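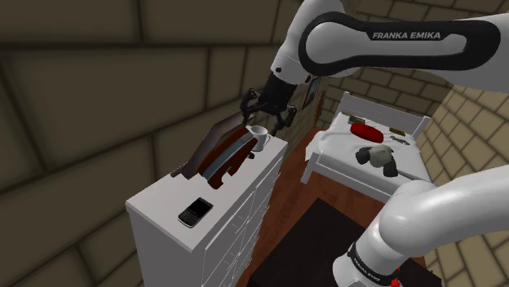
When does the Nedow Street library branch open again?

The doors open at 9 a.m. on September 22, 2023, and the first story hour starts at ten.

I've been waiting to type that since July, when a pipe let go over the children's corner and the whole branch went dark. If you live on the Brundness side of the creek like I do, you know what that meant: a bus ride to the Figueroa branch, which is a fine library but has four parking spots and a copier that eats quarters.

I got to walk through early with branch manager Shiuli Wijesinghe, who was carrying a box of bookends and didn't put it down once the entire time we talked. She told me the water got to 1592 books, mostly picture books and a big chunk of the cookbooks (my poor cookbooks!). Of those, 669 dried out well enough to go back on the shelf. The rest are being replaced a little at a time, and she's happy to take requests at the front desk.

"People kept leaving notes in the book drop," she told me. "Nice ones, mostly. One was just a list of mysteries somebody wanted us to save."

The carpet is gone and there's a plain gray floor now, which I like more than I thought I would. The shelves came from Berkex, the same shop that did the high school, and they're lower than the old ones, so you can see clear across to the windows. The study tables are back where they always were. The puzzle table moved next to the restrooms, and I have opinions about that, but I'll keep them to myself until I've tried it.

Anything you checked out before the leak is due by the end of next month, no fines. Holds that were sent over to Figueroa will stay there unless you call and ask for them to be moved back. Cards that expired over the summer can be renewed at the desk with a piece of mail showing your address.

Regular hours are 9 to 7, with the book drop open all night.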